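Cómo cambiar el botellón del dispensador sin mojar la oficina

Desconfío de los trucos con film y cinta que circulan por ahí. Lo que funciona es aburrido:

1. Desenchufa el aparato y aparta los cables del suelo.
2. Limpia el cuello del botellón nuevo.
3. Dobla las rodillas, levanta y vuelca de una vez.
4. Espera 5 minutos y tira el primer vaso de 200 ml.

Junhao Fu jura que basta con medio vaso. Yo no me fío. Los botellones vacíos, con su tapón rojo, se juntan en el suelo hasta la recogida.

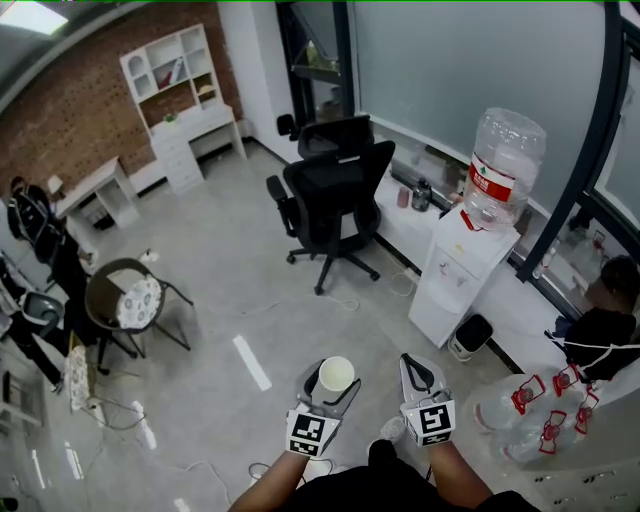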